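Leave the spill until the pouring is finished

By Kwesi Gbeho

My mother wiped a table the moment a drop fell on it. I did the same for 40 years, and I have come to think it is a bad habit. When you measure a liquid, your eyes should stay on the measure. Each time I stopped for the cloth, I forgot my number and had to begin again.

My neighbour Laryea does not agree. He says a dirty table makes a careless hand, and he wipes after every cup. I respect this, but his work takes twice as long as mine and his cloth is dirtier than the table.

A white table shows everything, and people are ashamed of it too quickly. A small puddle by the syringe and crumbs here and there do no harm to the red liquid in the jug.

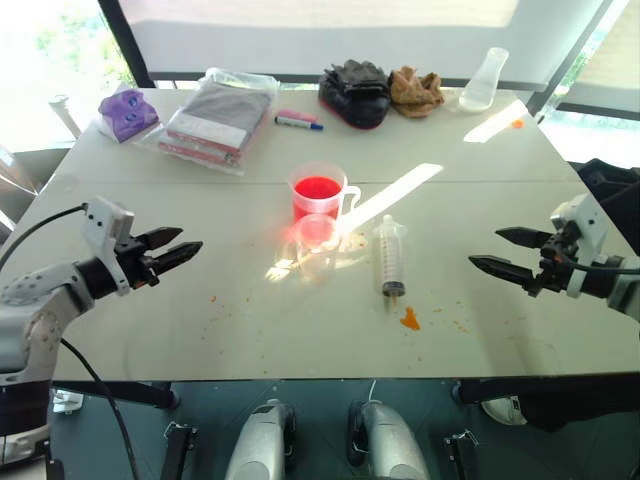

When to take the cloth

I take it when the last measure is done and the jug is put away. First the crumbs, with a dry hand, then the wet places. If you begin with the wet cloth, you only make paste.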